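Notebook, snack sorting
Mar 8, 2022

Continued from the February pages. Work was on the round table again, with the plaid cloth, because the Coelho bench is still full of paper samples.

The task today is to put the snacks into the carton and write down how each package keeps its form when it is held near the top. I planned 26 packages and finished 16. The others wait for tomorrow.

Notes while working:
- Tall bags with air inside stand well if held in the middle. If held too low they lean to one side.
- Small pouches slide under the bigger ones and I lose them. Put them in last.
- Flat wrappers I must lay on the side, otherwise they fold.
- The carton flaps should stay open until the end. I closed them two times too early.

I did not weigh anything, the Jukenar scale needs a new battery. In the February list the weight column is also empty for the last page, so please do not use that page for the Bakis order.

Open point: the red bag of 尖尖脆 (cone chips, "Crisp" on the front). I would like it on top, near the opening, so the chips do not break. It takes much place there. The SF Express carton has already a good pile of pink, purple and white packages.

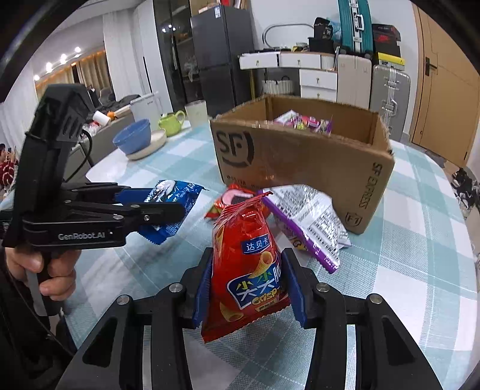

Letay Abera thinks the cone chips should travel in a separate carton, with nothing on them, and that in the last shipment over 2 bags came back as crumbs because we put them between heavier ones. She would also like the list sorted by size of package and not by color.

I agree on the list. For the separate carton I need to ask the price first. Tomorrow: the remaining packages, smallest last, and a battery for the scale.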